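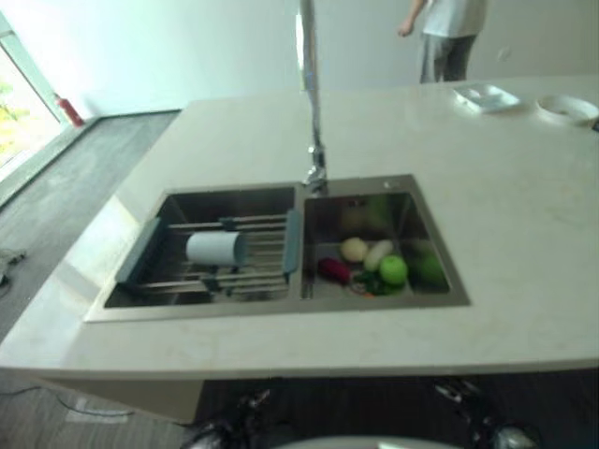 *Figure 1. The island sink in the test kitchen, with the expandable rack over the left basin and produce in the right.*

# Drying Space and Sink Use in a Shared Kitchen

Project report, Household Design Studio
Group members: Wanpen Wattanapong, Tien-fu Chang, Patricio Garrido
Course instructor: Hendrik Mabuza

## 1. Background

Our assignment was to pick one small work area in a home and study how people use it. We chose the kitchen sink. All three of us live in shared apartments, and the counter next to the sink is the place where most of the arguments start. Cups are left to dry on towels, the towels stay damp, and there is no room left to prepare food.

A rack that sits over the basin is a common answer to this. It lets water fall into the sink and leaves the counter free. The drawback is that it covers part of the basin while it is in place. We wanted to find out whether people with a double sink would accept losing one side of it, and which side they would give up.

## 2. The kitchen

We worked in the island kitchen on the second floor of the Eralero building. The countertop is a pale cream stone with faint veins. The sink is stainless steel and has two basins, the left one wider than the right. The pull-down faucet is mounted at the back, behind the divider, and swings to both sides.

The rack is made of steel rods held between two plastic end handles, and it adjusts in length. In our setup one handle rests on the rim of the sink and the other on the divider. We bought it from Vokadik for this project. Montri Limsakul, who runs the kitchen, let us keep it there through November.

For the food we used artificial produce. We needed the same pieces for each session, and real vegetables would not have lasted. Tien-fu borrowed the set from the nutrition department. One problem with it is that the pieces weigh much less than real food, and two people said it felt strange to rinse them.

## 3. Method

Each session had the same three tasks:

1. Rinse the produce and move it to a dish on the counter.
2. Wash the cups and set them to dry.
3. Leave the sink as you would leave it at home.

We gave no advice about which basin to use. The rack was lying on the counter, closed, when the person came in. One of us watched and took notes, and another kept the time. We did not talk to the person until the third task was finished. Afterward we asked a few questions about their own kitchen and what they would change.

We logged every time a person put an object down or picked one up, and where. Over the whole project this came to 2177 entries. Wanpen typed them into a spreadsheet and Patricio checked them against the paper notes. We threw out 121 entries because the handwriting did not say clearly which basin was meant.

## 4. What we found

Most people put the rack over the left basin. When we asked why, the usual answer was that it was the bigger side and the rack looked like it belonged there. A few tried the right side first and moved it when they saw they had no good place to put the cups within reach.

The produce then went into the right basin. People tended to drop it all in at once and rinse it as a pile. This worked, but small pieces ended up on the basin floor under the larger ones and were sometimes forgotten. One person found a leafy bit after the third task and had to start over with the dish.

Cups were a problem on the rack. Someone in a hurry would lay a cup on its side across the rods. People who took more time stood it upside down. A cup on its side can roll if the rack is bumped — we saw this happen several times, mostly when the faucet was being moved from one basin to the other. Nothing broke. A rack with a raised edge or a few pegs would help here.

The faucet passes over the rack when it swings left. Water from the rinsing task landed on cups that had already been washed, and some people washed them a second time. We logged 299 faucet moves, and we think a number of them could be avoided if the cups were done after the food was out of the sink.

For the last task, some people folded the rack up and others left it out. Those who left it out said they would do the same at home because it would be needed again soon.

## 5. Problems with the study

Our sessions were short, and everyone knew they were being watched. Nobody had a large pot to wash, which is the case where a covered basin would matter most. We had planned to add a Meltex roasting pan, but it did not fit in the right basin, and we dropped that task after the first try. We also used only one rack and one sink, so we cannot say much about single-basin kitchens.

## 6. Changes we suggest

- Put the rack over the wider basin, but close it up partway if only a few cups are drying.
- Use a bowl or colander in the other basin so small pieces stay together.
- Keep a tray on the counter behind the sink for rinsed food.
- Finish the food before washing cups.

If we continue next term, we would like to test a rack with pegs and add the large pan back in, using a sink with deeper basins. Patricio has the spreadsheet and the paper notes for anyone who wants to look at them.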